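Plates, again

Okay, so I promised an update on the dishwasher project and then went quiet for ages. Sorry! I've been in the kitchen. The project is called Skodotness (Algirdas Toom named it, ask him) and the question is pretty simple: if you teach a two-armed robot to load a dishwasher by having a person steer it through the job, does it matter which recordings you keep?

We started in April with the keep-everything approach. Every run went into the pile, including the ones where somebody fumbled a plate, backed off and tried again. That got us to 3000 recordings, and I was pretty proud of the number until we trained on it and the arms dithered. They'd reach for a plate, stop, drift a bit, reach again. It was like watching me pick a cereal.
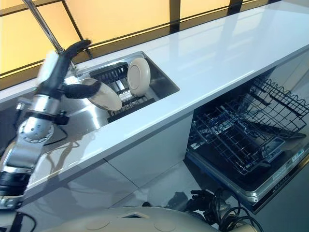
My first guess was the vision part. Shiny sink, shiny counter, light coming off everything - I figured the policy just couldn't tell where a rim ended and a reflection began. So I spent a week on that, and the dithering barely changed. Meanwhile Sherif Kabbaj had been going through the recordings by hand and noticed that the pauses were in the data. People stop and think before they grab! The robot had learned the thinking, minus the thought.

So we tried something cheap. We trimmed every stretch where both arms sat nearly still, and we tossed the runs with more than one retry. Then we trained the same network from scratch and gave each version 100 attempts at moving one plate from the sink to the lower rack. The keep-everything version got 41 of them. The trimmed one got 68, and it was a lot faster too. I did a little dance.
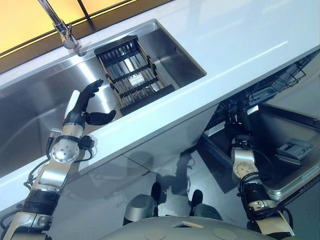
Now the less fun bit. Throwing out the messy runs also threw out most of the recoveries, so when the trimmed version misses a grasp it has no clue what to do next. It just carries on toward the rack with an empty hand, super confident. Sherif wants to put the retries back in but keep the pauses out, and I think he's right (don't tell him). Algirdas would like to record fresh recoveries on purpose, starting from a bad grasp, which sounds slow to me but would be cleaner.

We're running both. Seven training seeds each this time, because last time we did one and I got an email about it, fair enough. Bowls are next on the list, then mugs. I'm dreading the mugs.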